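Novelty sponges: do any of them clean anything?
Kitchen & Laundry > Dishes
10 replies

hkatene
My sister has decided I need cheering up and has started mailing me sponges. Shaped ones. So far I have had a strawberry, a slice of toast and now an eggplant with a face. I own a perfectly good rectangle. Before I hurt her feelings, has anyone washed a full load of dishes with one of these and lived to recommend it?

lorraine_b
Yes, and they're fine. It's sponge. It does what sponge does. I had a lemon one from Flustico that saw out most of October and a turkey.

Eskil H
They are not fine. The printed side is slick, so you wind up scrubbing with the edge, and the edge is all bumps because somebody had to have leaves. Buy the ten-pack of plain ones and put the savings toward a therapist for the drawer full of toast.

hkatene
The drawer is my business, Eskil.

Anyway, I got the eggplant out to have a proper look at it before committing. It's thicker than I expected, purple with speckles, pinkish through the side, and the green cap has lobes going in every direction. The face is very pleased with itself. Orange mouth, tiny nose, big pink cheeks.

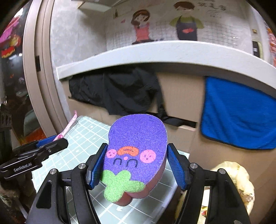 My worry is the cheeks. I have a casserole dish with 2 years of lasagna baked into the corners, and I don't know that I can look something in the face and then do that to it.

estela.dom
You turn it over. Face up on the shelf, face down for lasagna. My kids named ours and I still used it on the broiler pan. It was a pear called Merrick and he served with honor.

Eskil H
Face down means you're scrubbing with the print, and the print will come off on the dish. Ask me how I know.

lorraine_b
How do you know, Eskil

Eskil H
Ekinstead watermelon. Seeds everywhere. Not real seeds.

lorraine_b
So you bought one.

Eskil H
It was a gift.

agaber
Print coming off depends on the maker. I've had one go gray in a week and another look brand new when I threw it out for smelling like a pond. Test it in warm water with a drop of soap and rub it on a white saucer. If the saucer turns purple, you have a bathroom sponge.

Also hkatene, the lobes are the best part. Mine was a pineapple and the leafy end went down inside narrow glasses better than any rectangle. For flat pans I agree with Eskil, which I don't enjoy typing.

estela.dom
Seconding the glasses thing. Terrible for cookie sheets, great for the blender.

Eskil H
A bottle brush goes in a glass. It was invented for that. It has no cheeks.

lorraine_b
594 posts on this site, Eskil, and I believe every one of them is against something.

hkatene
OK, plan. Saucer test tonight after dinner. If it passes, the eggplant gets glasses and mugs and the rectangle keeps the casserole. Toast is going to live under the bathroom sink regardless, I never liked its expression.

Does anybody microwave these to freshen them up, or does the printed side object to that?

agaber
I wouldn't, if the package doesn't say you can. Squeeze it out hard and stand it on its edge to dry. The thick ones hold a lot of water in the middle and that's where the pond comes from.

estela.dom
Stand it up facing the window. They like that.

Eskil H
Unsubscribing.

lorraine_b
See you tomorrow, Eskil.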